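Ghosting on a whiteboard table, and is a curved one a pain forever?
3 min read

We have a big curved table at work with a whiteboard top. You sit at it, you write on it, and in theory you wipe it off and go home. It came to us when the Coltell office upstairs closed, and I said yes before asking any of the things a sensible person asks, such as "will it fit in the elevator" and "who is going to clean it."

That second one has been settled. It's me.

It's glossy white with a thin black edge, and from the door it looks great. Up close there's a patch in the middle where everybody's ideas have gone to die. Thin gray lines, smudges, half an arrow. I wipe it every evening with a dry eraser and all I do is move the smudges to a new address. Water did a little. The lemon kitchen spray did something, but now the marker beads up in that spot like rain on a waxed car, so I suspect I've made it worse. 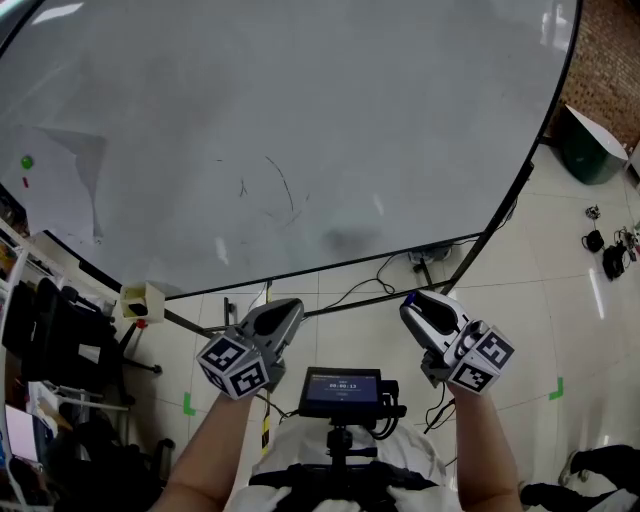 The other half of my problem is paper. People want to lay out large sheets and work on those, and then the sheet gets folded over on itself and slides. We use magnets, which do hold, but a sheet folded in two layers pulls loose if you so much as lean on it. I'd like to tape it. I've been told by three different coworkers that tape will ruin the surface, and none of them could say how.

So: what takes old marker off without killing the gloss, can I undo the lemon spray, and is tape really that bad? I've priced a replacement top and it's $252 before delivery, for a straight one. For a curved one they asked me to call, and I know what that means.

- flamis_basement

lougher_lane

I look after the boards at a tutoring center (eleven on the walls and one table, and the table is more work than the eleven put together). A wall board gets written on. A table gets written on, then leaned on by forearms, then has a lunch on it. What you're calling ghosting is probably half ink and half people.

Do it in this order. Dry cloth first, to get the loose dust off. Then rubbing alcohol on a folded microfiber cloth, and leave the cloth sitting on the worst patch for a couple of minutes before you wipe. Turn to a clean side of the cloth every few strokes, or you'll be painting with gray alcohol, which I did for most of a year. Then plain water, then dry it properly. Open a window, and keep the bottle away from anything hot.

The beading is leftover spray. Most kitchen sprays leave a film so your counters look shiny for company. One drop of dish soap in a bowl of warm water should lift it, and then you have to rinse it twice, because soap leaves its own film if you're lazy about it. Test with a marker in a corner. If it writes a solid line, stop cleaning. I mean that. I've seen people keep going because they were enjoying themselves.

If a magnet holds on it, there's steel under there, so you may well have an enamel top, and those put up with a lot. Painted steel is touchier, so try the alcohol on a small spot near the rim first. No scouring pads either way, and none of those white foam erasers. They work beautifully once, and take a little gloss with them.

Skip tape if you can. The surface will live, but the glue goes gummy under warm hands, and then you're back to the alcohol and complaining on here again. For big sheets, unfold them all the way, flatten the crease with your palm, and put a magnet on every corner. A single magnet at the edge is just a hinge.

sudemlow_stationery_fan

Write over the old marks with a fresh black marker and wipe it right away. The new ink loosens the old ink. It sounds like a prank but it works on anything that isn't permanent marker. Takes forever on a big patch so put the radio on.

Also throw out the eraser. If it's black on the bottom it's a marker.

two_coats_later

Replace it. I had a Lougher top for 2 years and cleaned it with everything under the sink, and it never came back. Some boards are just done.

I'll add that mine turned out to be a painted shelf somebody had put on legs, so take that for what it's worth.

- - -

Update from flamis_basement: alcohol, then soap, then two rinses as instructed. The lines in the middle are down to something you only see when the ceiling lights hit it, and the beading is gone. The over-writing trick finished off the arrow. I've bought new erasers and hidden one in my drawer.

Corner magnets are in. Somebody has already borrowed 2 of them for the fridge.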